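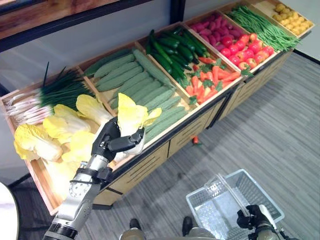 Re: [drerow-equip] Spending plan for the produce bay, second half

From: Remzi Ertürk
To: drerow-equip
Subject: Re: [drerow-equip] Spending plan for the produce bay, second half

Hüsnü, all,

Replies are in with your text. I have left out the parts about the office move, which belong on the other list. If anybody wants a line changed, please say so on this list and not to me privately, as I lost two requests that way last time.

On 9:40, Hüsnü Oral wrote:

> I have been asked to put the produce bay requests into one list before
> March. At the moment I have four separate emails and a note on the
> whiteboard. Can we agree what is needed, what would be nice and what
> can wait? My starting list is below. Prices are from the quotes where
> we have them.

Agreed. My order would be spare hand parts first, then the vegetables, then baskets, then the second stand. The new hand goes last. Details under each.

> 1. Second hand from Nokmont, same model as the one on the right arm.
> The idea is to have jointed fingers on both sides. The left would
> give up the clamp.

I would leave this out of the present plan. The left side holds the shopping basket by its handle while the right picks, and the clamp is good enough for that. It closes, it stays closed and we know what it costs to mend. Fingers on the left would let us do two-handed picks and open bags, and I would like to try both, but we have no task on the schedule that needs them.

There is also the matter of the wrist. Nokmont say their hand fits our arm with an adapter plate. They said the same for the right side and we then had to buy a longer cable, a different set of bolts and half a day of somebody's time on the controller settings. None of it was in the quote. If we do come back to this next year, I would ask for one price covering the hand, plate, cable and a fitting visit, and I would not sign anything that lists those as "optional".

Lead time is 6 weeks from order in any case, so it would not arrive in time for the cabbage and bean trials.

> 2. Spares for the existing right hand. Finger pads, tendons or
> whatever they are called, and one complete finger.

Yes. This should be the first thing we order. At present, if a finger fails, the right arm is idle until a part comes, and then so is everybody who booked the bay. We keep two sets of pads in the drawer, and one of them is the old hard type that slides on the cucumbers.

My list for Nokmont:

- finger pads, soft type, four sets
- drive cables, two sets
- one complete index finger
- one complete thumb
- the small screwdriver that goes with them, which we have lost twice

The thumb is the dear one. I would still buy it. Picking up a napa cabbage by the base puts most of the load there, and the cabbages are the largest thing on the stand. If the money is short, drop the index finger and keep the thumb.

Please ask them for the parts to be invoiced as consumables. Last year they came through as capital equipment and accounts wanted an asset label on each pad.

> 3. More vegetables. People have asked for aubergines, peppers,
> mushrooms and loose lettuce. Allix have sent a price for a mixed
> box. Do we need this many?

Partly. What we have now is green onions, napa cabbage, bitter melon, cucumber, carrot, sweet potato, tomato, green beans and small potatoes. That is a fair spread of sizes. The gaps are in shape and in how things behave when they are squeezed. Peppers would help, as they are hollow and wide. Mushrooms would help too, though I would want to handle a sample before paying for a whole box. I see no use in aubergines while we have a heap of sweet potatoes of much the same length. Loose lettuce from a catalogue is usually a few fabric leaves on a stalk, and we would be mending it all the time.

Allix want £80 for the mixed box. Their single-kind boxes work out dearer per piece, but we would use every piece in them. I suggest one mixed box to see what the quality is like, then single kinds afterwards. Could you ask whether the mixed box can be sent without the aubergines and made up with peppers? They did something like it for the fruit order.

Two requests on the order itself. First, colours as on the present stock, please. The last green onions came in a second shade and whoever was labelling that day treated them as a new item. Second, please add a few spare carrots. They end up on the floor more than anything else, and the leafy tops are the part that comes off. A carrot without a top is still usable for picking but it no longer matches the item list.

> 4. Shopping baskets. We have the white plastic ones. Somebody asked
> for wire baskets and for a small trolley.

More of the white ones, yes. I would get the same again from the same shop. They are cheap, and the handle stands up out of the basket where the clamp can reach it. If we change the basket then the grasp, the carry height and the drop position all need doing again, and I do not want to spend the spring on baskets.

One wire basket for comparison is reasonable and can go on petty cash. Mind the inside of it, though. The bottoms of the white ones already throw back a good deal of light, and bare wire could well be worse for the cameras. Borrow one first if you can.

The trolley should wait. It needs its own bit of floor, the carpet will fight it, and it is really a separate project with a separate budget. I am happy to help write that up when somebody wants to own it.

> 5. A second display stand from Sezer. They made the first one. They
> have quoted for the same thing again and for a shorter version.

I went back and forth over this. The case for it is plain enough. In the last quarter the bay was booked for 38 days and on a good number of those the stand was tied up by one team setting out the compartments for their own run. A second stand would let one be laid out while the other is in use.

The case against is space. The stand is long, and with the robot standing in front of it and somebody minding the robot, the carpeted side of the room is taken up. A second full-length one would have to go along the far wall, where the sockets are. Please measure before anybody orders. I mean with a tape, from the skirting, with the door open.

I would go for the shorter version if it goes in at all. Sezer's price for that is around £300, unfinished, with delivery on top. Points to raise with them:

- Compartment depth to be the same as on the first stand. The arm positions depend on it more than on anything else.
- Front lip the same height, or a touch lower. Never higher. The hand comes in over it.
- Light wood again, no varnish. A gloss finish will cause trouble.
- Dividers that lift out. On the present stand we put two kinds in one compartment, one at the back and one at the front, as with the cucumbers and carrots, and it would be useful to have the choice of a proper wall between them.
- Plain panels below would do. We do not need the drawers for the work. If they cost extra, leave them off.

Ask also whether they will hold the price until after March. If they will, I would put the stand at the bottom of this plan and buy it with whatever is left over.

> 6. Anything for the floor? The carpet was mentioned in the review.

The carpet stays as far as I am concerned. The review said to look at it, and I have looked at it. Its stripes are a nuisance for the depth estimate at low angles, but we have a correction for that now, and the softer floor saves the vegetables when they fall. Pulling it up would also mean clearing the room. Cost nil, please mark it as closed.

What I would add under this heading is a grabber, the litter-picking sort, so that people can fetch dropped items from under the front of the stand without leaning in between it and the robot. The rule is that the arms are stopped first. The rule is mostly kept. A grabber makes it easier to keep. Two of them, long handled, from any hardware shop.

> 7. Service contract. The current one runs out in the summer. Should I
> put it here or leave it with the general budget?

Leave it with the general budget but put a line here with a zero and a note, so that it is not forgotten. The contract covers arms and body only. It does not cover the hand on the right or the clamp on the left. I was told otherwise by two different people, so I read it through again this morning. Anything past the wrist is ours to pay for, which is another argument for item 2.

> 8. Is there anything else that costs money and has not been
> mentioned?

Three small things.

Storage. The stock that is not on the stand lives in bin bags. Lidded boxes, one per kind, with the item name on the end. The stationery cupboard may have some.

Labelling time. New vegetables have to be photographed, named and entered before they can be used, and this has never been in any equipment plan that I have seen. For the mixed box I would allow a full day for one person. It should be in the plan as hours even if no money changes hands.

Disposal. We have a bag of broken pieces that should not go back on the stand by accident. Please somebody take it away.

> If I can have comments by the end of the month I will send the whole
> thing upstairs.

You can take the above as mine. To save you reading it again, the lines I would send up are: Nokmont spares as listed, one mixed box from Allix with extra carrots, six white baskets, two grabbers, storage boxes, and the short stand from Sezer if the tape measure and the money both allow it. Second hand and trolley to be carried over to next year.

I have the Nokmont part numbers on a sheet and can send them on. I am in the bay until four most afternoons.

Remzi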